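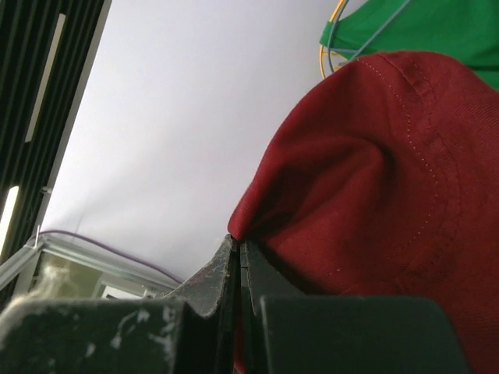 The Mikeveck Discrepancy

The ferry from Mikeveck to Kistalside was permitted 800 kilograms of loose freight per crossing. I kept the freight book. Every item was weighed on the Mikeveck scale before loading and on the Kistalside scale after, and the two figures were entered side by side in pencil, then inked at the end of the month.

In March the Kistalside figure began to come in low. The difference was 4 kilograms. It did not vary with the size of the load, the state of the tide or the hour of departure. A full deck lost 4 kilograms. A deck with one crate on it lost 4 kilograms.

I checked the Mikeveck scale against the brass weights and found it correct. The Kistalside clerk did the same at the other end and sent me the certificate. The crossing takes 200 minutes in ordinary weather, and I began to ride it, sitting on the freight with the book in my lap.
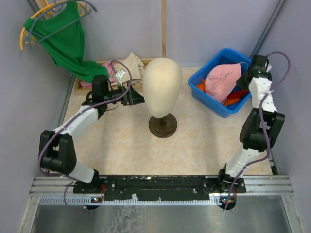
Cream head, round dark base.

Most of that month's cargo was for the milliner at Derese, who was closing the shop and moving the stock inland. Hats are poor freight. They take up deck and weigh almost nothing, and the rate is set by weight, so the company disliked them. I entered them by the crate. Between the piers nothing was opened, thrown over or moved. The seals were whole when we tied up. The scale read 4 kilograms under.
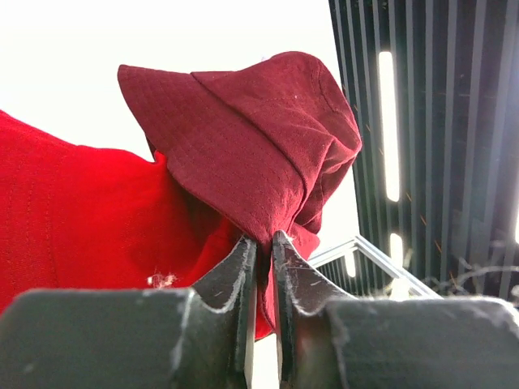 Wine red, stitched brim.

On the eighth crossing I sent the boat over with no freight at all. I entered zero at Mikeveck. At 6:40 in the evening the Kistalside clerk telephoned to ask how the next column should be filled in, as the book had no provision for a negative figure. I told him to use a minus sign and initial it.

I then wrote to the head office at Bolport. I set out the figures, enclosed both certificates and asked whether the loss should be charged to the shipper, the vessel or the route.
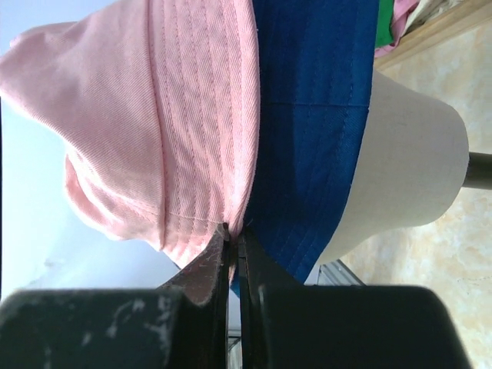

The route had always lost 4 kilograms, Bolport replied, and my predecessor had made up the difference out of his own coat pockets, with stones, and would I please resume the practice before the quarterly return.

There is a shingle beach below the Mikeveck pier. I went down that evening with a canvas bag and the brass weights. The 6:40 was held for me, and I entered the stones as sundries.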